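**The Chore Report, December**

Every winter I ask the same question of everyone I know who works near robots: can it do the dishes yet? Every winter I get a long answer that begins with the word "well."

This year I put it to Demetrius Kincaid, who runs the manipulation group at Istico over in Vinville. He skipped the "well" and sent me to look at a strawberry. One strawberry, in simulation, on a gray surface with no kitchen attached. The job is to pick up the fruit without turning it into jam. Strawberries, he says, are a decent stand-in for most of what lives in a refrigerator, being soft, lopsided and never facing the way you'd like.
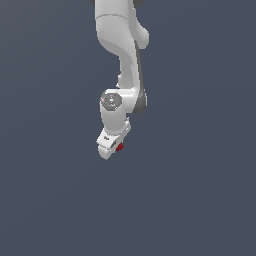
I had hoped for something closer to a sink. Kincaid has heard that before, mostly from his mother-in-law. His argument is that a sink is just thirty-one hard problems sharing a drain, and he would like to be good at one of them before he gets wet. In simulation you can drop the arm over the fruit all night long and the grocery bill stays flat. You can also turn the berry a few degrees, start again, and find out that your clever plan only ever worked for berries pointing north.

The part that slows everyone down is the last inch. Getting an arm to the general neighborhood of a thing is old news; shops have been doing it for decades, provided the thing is a car door and is always in the same spot. Closing two stiff fingers on something small that may have rolled is another business. Close too early and you nudge it away. Close off-center and one finger arrives before the other, and now you are playing pool.

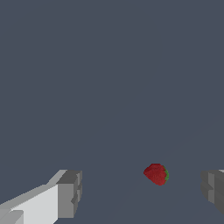
*One strawberry, two fingers and some room to spare on either side.*

The shop floor is further along, as it usually is. Esposito, the packing outfit on the Surstead road, has an arm that moves full cartons from the belt to the pallet, and it does this well enough that the night crew has stopped watching it. Mixed totes are a different story. When a carton comes through dented or a bag slumps over its neighbor, the arm parks itself and puts on a light, and a person walks over and fixes it in 5 seconds. I timed the walk at 30. The plant manager would like me to mention that the arm never calls in sick. The person who does the walking would like me to mention the walk.

So, the annual scorecard. Vacuuming: yes, if you pick up your socks first, at which point you've done the hard part. Mowing: yes, if your yard is a rectangle. Folding fitted sheets: no, but let's be fair, I can't either. Unloading the dishwasher: in videos. Putting away groceries: see strawberry.

Kincaid thinks he'll have a real arm handling real fruit in the Vinville lab by spring, and he has invited me to bring a carton from the farm stand. I asked when it would be doing this in my house. He wanted to know how many stairs I had. I told him five, up to the side door, and he wrote that down and changed the subject to lunch.

Replies to this item go to the usual address. If you own a machine that does a chore from start to finish with no help from you, I'd like to come see it, and I'll bring the socks.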